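Workelov(学生ロボットプロジェクト)

最終更新:2019-05-29

Workelov(ワーケロフ)は、Redenの工科系キャンパスで活動している学生ロボットプロジェクトです。手に持って使うグリッパーで日常の作業を記録し、そのデータをロボットアームの学習に使う、というのが活動の柱になっています。この項目を書いている私も二期目からのメンバーなので、どうしても身内びいきが混じります(事典らしく書こうと三回くらい挑戦して、三回とも途中で普段のしゃべり方に戻りました)。おかしいところがあったら、どんどん直してください!

概要

授業としては選択科目の扱いで、単位も出ます。でも雰囲気は完全にクラブです。放課後になると誰かしら机のまわりにいて、グリッパーのネジを締め直したり、昨日の記録を見返したり、まったく関係ないゲームの話をしたりしています。参加に学年や専攻の条件はなく、機械系の人もいれば、言語学から来てそのまま居ついた人もいます。私は建築の出身で、はんだごてを握ったのはここが初めてでした。

プロジェクト名の由来には説が二つあります。「work」と「love」をくっつけて語尾を適当に整えたという説と、初期メンバーが飼いたかった犬の名前だという説です。創設者のMalte Mühlbauerに聞いてみたら「どっちでもいい」と言われたので、ここでも両方書いておきます。

沿革

始まりはMalteが学内の倉庫で見つけた壊れたアームだったそうです。直すつもりで分解したものの元に戻せなくなり、それならアームなしでデータだけ先に集めようと考えたのが今の形につながりました。最初のグリッパーはTeuberと呼ばれています。指が太くて、握ると必ず左に曲がる、ひどい代物でした。それでも最初の年はTeuberだけで400件の記録を残していて、今の後輩たちが聞くとだいたい黙ります。

翌年の8月にSvenja Kleinschmidtが加わり、設計をほぼ全部やり直しました。これがFavexです。指が細くなり、動きも素直になって、何より手が疲れない! Teuberの時代を知っている身としては、初めて持ったときの軽さにちょっと感動しました。記録の総数はその後2536件まで増えています。Teuberは今も棚に飾ってあり、試験の前に触ると落ちるという噂があります。

活動内容

活動の中心は「課題」と呼ばれる短い作業の記録です。ふたを開ける、布をたたむ、容器を移す、といった家でもやるようなことを、自分の指を使わずにグリッパーだけでやります。見ているぶんには地味です。やってみると驚くほど難しくて、新入生はたいてい最初の日に紙コップをつぶします(私もつぶしました)。

課題は係がカードに書いて箱に入れておき、当日に引きます。カードには作業の名前と、始めるときの物の置き方、終わりの状態だけが書いてあって、どうやるかは書いてありません。やり方を決めてしまうと全員の動きが似てしまうので、そこは各自に任せるのが伝統です。おかげで布のたたみ方だけで流派が三つできました。

一人で両手を使うときもあれば、二人組になって片方ずつ受け持つときもあります。二人組のほうが圧倒的に楽しいです。声をかけないと物を取り合ってしまうので、「持った」「離すよ」と言い合うことになり、知らない人同士でもすぐ打ち解けます。新歓ではこれをゲームにしていて、しゃべらずに容器を隣の人へ渡せたら勝ち、という単純なルールなのにものすごく盛り上がります。

課題のなかでも通好みとされているのが透明な容器です。形は単純なのに、向こう側が透けるせいで縁の位置がつかみにくく、指先を当てたつもりが空を切ります。逆さに立てて置いてあるとさらに厄介で、上から触れる指と下で待つ指の息が合わないと、つるっと逃げてしまいます。うちではこれを「水槽」と呼んでいて、水槽を落ち着いて扱えるようになったら一人前ということになっています。

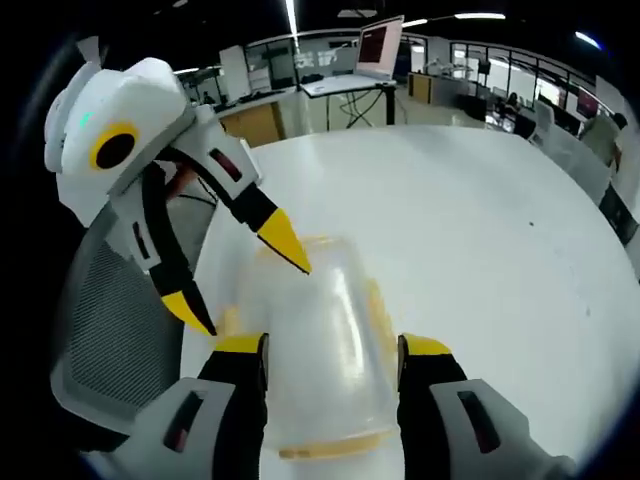

用具

現在使っているFavexは、白い本体に黒い指が二本つき、指先のあたりが黄色になっています。この黄色はSvenjaの強いこだわりで、黒一色だったころは、記録を見返しても指先がどこにあるのか本当にわからなかったんです。色を変えたとたんに見返しの時間が減って、全員が手のひらを返しました。私も反対派だったので、ここに謝罪を記しておきます。

課題に使う物は、ほとんどがメンバーの家から来ています。保存容器、木べら、洗濯ばさみ、誰かのおばあさんの編んだ鍋つかみ。買い足すこともありますが、新品ばかりだと傷や汚れのない物しか覚えないロボットになりそうで、使い込んだ物のほうが歓迎されます。箱には「返してほしい物には名前を書くこと」と貼ってあるのに、書いてある物を見たことがありません。私のスープ皿もたぶんあの中です。

作業机は白い天板の大きなもので、物の色が見分けやすいので気に入っています。ただし汚れも目立ちます。コーヒーの持ち込みは禁止で、例外はありません。

一日の流れ

決まった時間割はないのですが、だいたいいつも同じ順番で進みます。来た人から充電と指の動きを確認し、カードを引いて、組を決めます。同じ課題は続けて50回までです。この上限はMalteが決めたもので、彼がかつて洗濯ばさみを延々と続けて、翌日ペンを持てなかったことによります。

途中で失敗しても、記録は止めません。落とした物を拾い直すところまで含めて一件と数えます。入ったばかりの人は失敗をすごく気にして、つい最初からやり直そうとするのですが、拾い直しの動きはわざとやると不自然になるので、本物が撮れたらむしろ当たりなんです。「いい落とし方だったね!」という、よそでは通じない褒め言葉もあります。

最後に全員で何件か見返して、終わりの状態がカードどおりかを確かめます。眠くなる時間です。お菓子はここで出ます(机から離れて食べてください)。

評価と発表会

単位を取りたい人は、学期の終わりに短い報告書を出します。件数が多ければいいわけではなく、自分の記録を見て何に気づいたかを書くことになっています。私が一番好きなのは、言語学の先輩が書いた「離すよ」のタイミングについての報告書で、二人組が慣れてくると、声を出すより先に指が開き始めているという内容でした。読んだあと自分の記録を見返したら、たしかにそうなっていて笑ってしまいました。

発表会は年に一度あります。集めたデータで学習させたアームに、その場で引いたカードの課題をやらせるのが恒例です。うまくいく年もあれば、アームが布を持ち上げたまま考え込んでしまう年もあります。前回は後者でした。それでも客席からは拍手が起こり、Malteは深々とお辞儀をしていました。

参加方法

学期の途中でも入れます。見学だけの人も歓迎で、来たらまず空いているグリッパーを渡されると思います。爪が長いと引き金の部分に引っかかるので、切ってくるか、ゆるめの手袋を持ってきてください。家に使わない容器があれば、ぜひ一緒に。ふたのなくなったものでも喜びます。

関連項目

Teuber(初代グリッパー)
Favex(現行グリッパー)
Redenの学生プロジェクト一覧
布のたたみ方の三流派(書きかけ。真ん中の流派の人、続きをお願いします)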